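Flerley Two-Arm Build: Frequently Asked Questions
September 17, 2024
By Mi-kyung Cheon
Print this page | E-mail this page

These are the questions that come in most often from people who want to build a Flerley at home or on a bench in the Kodutbridge shared workshop. Wiring questions are on a separate page.

What is Flerley?

It is a set of plans for two arms on one base, sized to work at a low table. You buy the joints and make or order the rest. Our own build lives at Kodutbridge and gets changed a lot, so it doesn't match the plans in every detail.

How much room do I need?

Enough for a small table and for a person to walk all the way around it. The arms reach farther than most people expect when they first power them up. Keep shelves and monitors out of reach. A spare bedroom works. A closet does not.

Do both arms need the same hand?

No. The wrist plate has the same bolt pattern on both sides, so you can mix. We run a parallel-jaw gripper on the left and a hand with fingers on the right. The gripper is easier to build and easier to fix. If you only have money for one kind, build two grippers.

Why do you practice with bread?

It is cheap, it comes in different shapes, and it shows finger marks when the grip is set too hard. The usual job is to move bread from the table into a bowl. A flat slice and a round bun need different approaches. The slice has to be taken by its edges, and the bun rolls if one jaw touches first. Practice bread is not for eating afterward. 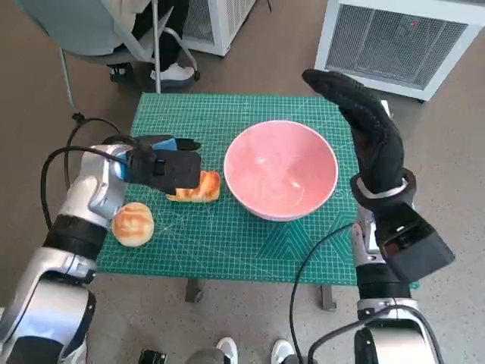 Left gripper over the slice, right hand up beside the bowl.

What should go on the table?

A cutting mat. The printed grid gives you something to measure against when you check where an arm stopped compared with where you sent it. Tape the corners down if yours slides. Any bowl will do, but shiny glaze can confuse a camera. Try a matte one if the software keeps losing the rim.

How should I run the cables?

Leave a loop at every joint that turns, and move the arm by hand through its full travel before you tie anything. Most dead joints people write to us about are a cable that was tied too short. Cables that cross the floor should be kept away from where you stand.

Which software does it use?

Betamden, version 2 or later. Older versions will move one arm at a time but not both together. Saved motions from the older versions have to be recorded again.

How long does the build take?

Ours took 40 evenings, including one complete rebuild of the right shoulder. We logged 459 practice grabs before changing the gripper pads for the first time. Check the pads sooner if you work with anything greasy.

Can I order parts as a kit?

The printed parts and brackets come from Sarantis as a bundle. Joints are not included. Ask for the current bracket set, as the first batch had holes on the wrong side of the elbow piece.

Can one person run it alone?

Yes, once the stop switch is wired and tested. For first power-up, have a second person at the switch.

How often does it need service?

Check the wrist bolts before each session. Regrease the shoulders every 1,000 cycles. The counter is on the Betamden status page.

Contact: Mi-kyung Cheon, Kodutbridge workshop | Copyright Flerley | Back to top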